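Frequently asked questions

We get a lot of the same questions in January and again just before the summer, so we have gathered the answers in one place. If yours isn't among them, do write to us anyway. We like getting post, and the page only grows because people keep asking things we hadn't thought of.

Who can join?

Anyone enrolled at the college, on any course and in any year. We have had people from nursing, catering, music technology and accounts, and they have all found something to do. Staff are welcome too, though we ask them to leave the marking at home. If you are still at school and under 16, have a look at the Saturday juniors instead (their page is separate and they have much better biscuits).

Do I need to know how to program?

No. It helps later on, but for your first few weeks you will mostly be driving the arms by hand, which you learn by doing it, badly at first and then less badly. When you want to start on the code, one of the older members will sit down with you and go through the beginners' folder. It was written by Edeltraud Ruppert when she ran the club and it is still the best thing on our shelf, coffee rings and all.

What are you working on this year?

Tidying up! Our entry for the Cullberg Cup is a two-armed robot that has to clear litter from a floor and put it in a bin. The rules give each team 7 minutes, and the items can be cans, tissues, wrappers, paper bags and so on. It sounds like a chore (it is a chore, that's rather the point) but a great deal goes into it. A tissue squashes flat and slides about under the fingers, and a clear wrapper is a horrid thing to find on a carpet, even for a person with good eyes.

Why do you practise on carpet and not on a nice clean table?

The Cup is held on carpet, so we train on carpet. We did begin on tables, two seasons ago, and had a lovely time and came 13th. Grippers behave quite differently when they have to reach right down to floor level, and the arms have to keep clear of walls, skirting boards and each other.

Which arm does what?

Whichever is nearer, more or less. We have tried giving each arm a fixed job, one for picking up and one for looking after the bin, and some drivers swear by it. Others like to have both arms free to do anything. We have had long and happy arguments about this, and new members are encouraged to take a side.

Is the bin lid part of the task?

Only in the final round. In the heats the lid may be left wherever the team likes, provided it doesn't touch the floor. Bin liners are allowed and we always use one, but please tuck it over the rim properly when you set up. A slack liner catches on the fingers and then you have the whole bin coming along for the ride.

May I bring rubbish from home?

Yes please, so long as it is rinsed and has no sharp edges. Drinks cans are always wanted, crushed or whole. No food, no glass, and nothing that has had paint in it.

What does it cost?

Membership is £7 for the year. The big things are paid for out of a grant of £3,000 from Fuchs, a local firm who have been very good to us, and which has to last us until next summer. Travel to the Cup is extra, but we have a small fund for anyone who would find that difficult. Have a quiet word with whoever is on the desk and it will go no further.

I missed the first few sessions. Is it too late?

Not at all. People drift in all year round. You will need to do the safety talk before you drive anything, and we give it at the start of every session, so come on time the first week and you can be at the controls the same evening.

Can I watch before I decide?

Of course. Pull up a chair, keep behind the yellow tape while the arms are powered, and ask as many questions as you like. Somebody will very probably hand you the score sheet.

Do you have a mailing list?

We do, with 120 people on it, a good many of whom left years ago and still send us advice. Ask at the desk to be added. You will get one message a fortnight, or two when the Cup is close and we are getting excited.

Page last updated July 17, 2025
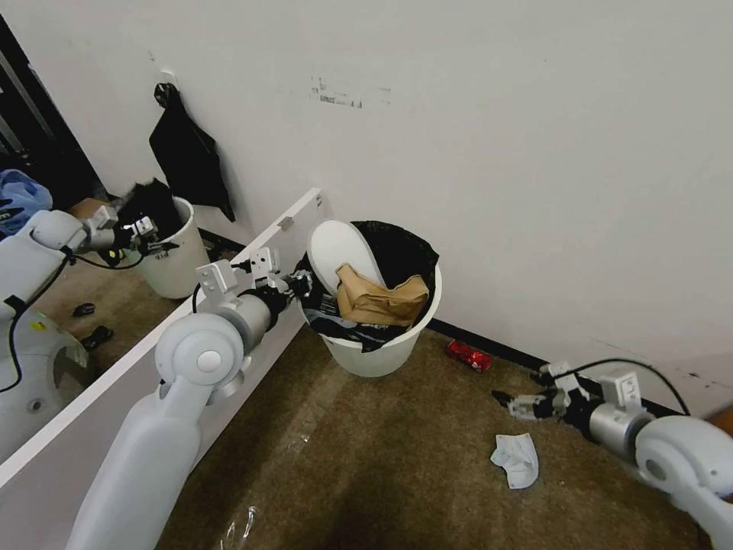
Clastier College Robotics Club | Floor Team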